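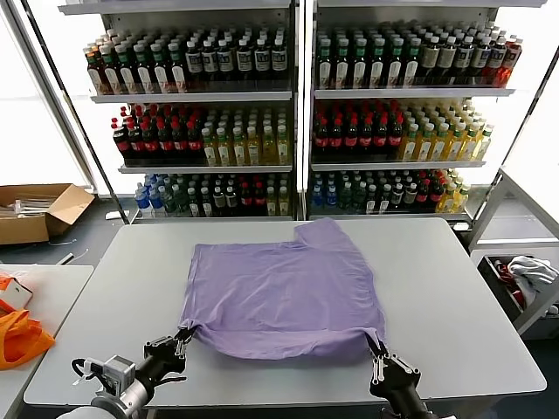
怎样写一部十五分钟的广播短剧:从一个声音开始

每年到了十一月,总有人写信问我,想试试写广播剧,可是从来没写过,该从哪儿下手。我每次都特别高兴,因为广播剧实在是初学者最好的练手场!不用管预算,不用管布景,你想把故事放在海底、放在火车顶上、放在一个人的耳朵里,写下来就行。

下面的做法是我这几年带写作小组时慢慢摸出来的,适合十五分钟左右的单本短剧。我用自己的一个本子《格里斯顿的末班渡船》当线索,这样讲起来具体些。Griston是我编的一个河口小镇,你完全可以换成自己的地方。

动笔之前:先听

找五部短剧来听,第一遍闭着眼睛听,什么也别记。第二遍拿张纸,听到换场就画一道横线,听到新人物开口就写个名字。听完看看那张纸,你会发现横线比想象中少得多,名字也少得多。十五分钟的戏,三个人物已经很热闹了,两个人常常更好。

我头一回写的时候塞进去七个人,其中四个是中年男人,都在同一间酒馆里说话。组里的Delyth Rowlands读完问我:“现在是谁在讲?”我自己翻了半天剧本才答得上来。

第一步:找一个声音,别急着找情节

很多教程让你先写故事梗概,我建议反过来。先找一个让你心里一动的声音,比如冰箱半夜停下来的那一下,隔壁练了一整个冬天还是拉错同一个音的小提琴,铁皮屋顶上的雨。

《末班渡船》的起点是一口雾钟。我想,谁会在没有雾的晚上敲雾钟?就这么一个问题,后面的人物自己就来了:一个退了休的摆渡人Iolo,一个从城里赶回来的女儿。

给自己二十分钟,写下十个声音,每个声音后面跟一个问题。写得傻也没关系,越往后越有意思,前三个通常是大家都会想到的。

第二步:让人物一开口就能分清

听众看不见脸,所以声音之间的差别要拉开。年龄、性别、口音当然有用,不过说话的节奏更管用。一个人总把话说完,另一个人总说半句;一个人爱用问句,另一个人从来不正面回答。

做个小测试:把剧本里的人名全部遮住,请朋友读一页。要是他能猜出哪句是谁说的,你就过关了。猜不出来就挑一个人物大改,把他的句子砍短一半,再测一次。

还有一件小事,名字的开头音尽量错开。小林、小李、小梁放在一个戏里,耳朵会很累。也别让人物每句话都喊对方的名字,头两分钟里各喊一次就够了,后面隔一阵子再提一下。

第三步:写场景,用耳朵搭布景

每一场开头想清楚三件事:我们在哪儿,离说话的人有多远,背景里一直响着的是什么。室内室外的声音天生不一样,安排两场相邻的戏时,一场放在空旷的码头,一场放在狭小的船舱,听众根本不需要别人告诉他换了地方。

千万小心“报幕式台词”。比如:

女儿:爸,你怎么拿着一把生锈的大扳手站在厨房门口?

没人这么说话。改成:

(金属重物搁在木桌上。)
女儿:又修它?
父亲:它又没坏。
女儿:那你修什么。

扳手到底多大、生没生锈,听众会自己补上,补出来的往往比你写的还好。这是我最爱广播剧的地方!
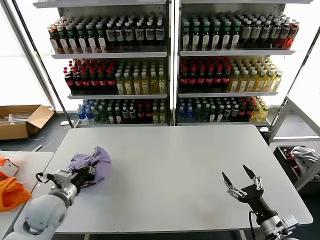

音效提示也要写得克制。一场戏里挑两三个真正推动故事的声音,写清楚就好,其余的交给导演和音效师。我见过一稿,每句台词后面都跟着脚步声、茶杯声、叹气声,读起来像在搬家。提示写成听得见的东西:“他犹豫地望向窗外”没法录,“他停下搅动的勺子”就可以。

第四步:搭一个简单的骨架

十五分钟没有空间慢慢铺垫。我常用的骨架是这样的:

第一分钟:一个声音,一个疑问。
第二到第五分钟:两个人各自想要什么,并且不能同时得到。
第六到第十分钟:事情变得更麻烦,最好是其中一个人自己造成的。
第十一到第十三分钟:有人说出一直没说的那句话,或者终于决定不说。
最后两分钟:回到开头的声音,这时它的意思变了。

骨架是拿来用的,写着写着觉得哪里别扭就拆掉。Tegwen Ellis在我们组里写过一个叫《Rinda》的本子,整部戏只有一个女人给一台电话答录机留言,按这个骨架看什么都不对,可是大家听完一屋子安静,真好听。

第五步:写初稿,一口气写完

定个时间,一次写完,中间不回头。写不出来的地方就打个括号,写上“这里他们吵架”,继续往下走。我的初稿里这种括号特别多,第二天回来看,有一半的架根本不用吵。

格式不必太讲究。人物名写在左边,台词跟在后面,音效单独一行放在括号里,场次编号。正式投稿时再按对方的要求调,每家的规矩不同,投之前一定去看最新的说明。

第六步:大声读,掐表

这一步请千万别省。默读总是比实际快,而且默读的时候,眼睛会替拗口的句子打掩护。找一两个朋友,分好角色,从头读到尾,手机计时。音效的地方也要停一停,想象它真的在响。

《末班渡船》第一次读下来是23分钟,超了一大截。Kevin Foley那天念父亲的角色,念到一段回忆童年的长独白,念到一半自己停下来喝水。我当场就把那段划掉了,后来整场戏反而亮堂起来。第二次读19分钟,再往下删就有点疼了,可还得删。

删稿时我的顺序是:先删寒暄,“喂”“你好”“进来坐”几乎都能去掉;再删重复的信息;接着看每一场的头两句和末两句,十有八九可以晚一点进、早一点出。最后才轮到动情节。

第七步:录一个粗糙的版本

有余力的话,用手机录一遍。找个挂满衣服的衣柜边上,或者拉上厚窗帘的卧室,回声会小很多。手机放在书堆上,离嘴一掌远,稍微偏一点,免得爆音。

音效自己做最过瘾。捏一袋玉米淀粉,就是踩雪的声音;旧皮手套抖几下,就是鸽子飞起来;录像带里拆出来的磁带揉一揉,像走在草丛里。雾钟我们用的是一口炖锅,吊在绳子上,拿包了毛巾的木勺敲,录完把速度放慢。Lajos Antal为了找对的那口锅,把自己家厨房敲了个遍。

录好以后隔几天再听,边走路边听最好。你走神的地方,多半就是剧本松掉的地方,记下时间回去改。

几个常被问到的问题

可不可以用旁白?当然可以。只要旁白是一个有脾气、有立场的人,就会很好听。要是它只负责交代“第二天早上”,那就用一声鸡叫或者一壶水烧开来代替。

要不要配乐?初稿里先不写。音乐很容易替你把情绪做完,等戏站住了再考虑。

科幻和奇幻行不行?太行了!我们组里有个本子发生在一颗叫Golis的星球上,那里的人靠哼唱打招呼,几个人在客厅里哼了一下午。只是生造的名词要少,一部戏里两三个足够,并且第一次出现的时候,让上下文把它托住。人名里有特殊发音的,比如Thân,在人物表里注明怎么念,演员会很感激。

没有灵感怎么办?给自己出限制。比如全戏在电梯里,比如有一个人物始终不说话,比如总共不超过400字的台词,其余全靠声音。最后这个练习我每年都做一次,难得要命,也好玩得要命。

要是你手头已经有一个声音了,今晚就写第一分钟吧,只写一分钟,读出来听听看。下一篇我打算讲讲怎么写电话戏,里面的花样多着呢,两头的声音怎么处理、挂断以后还能演什么,到时候慢慢说。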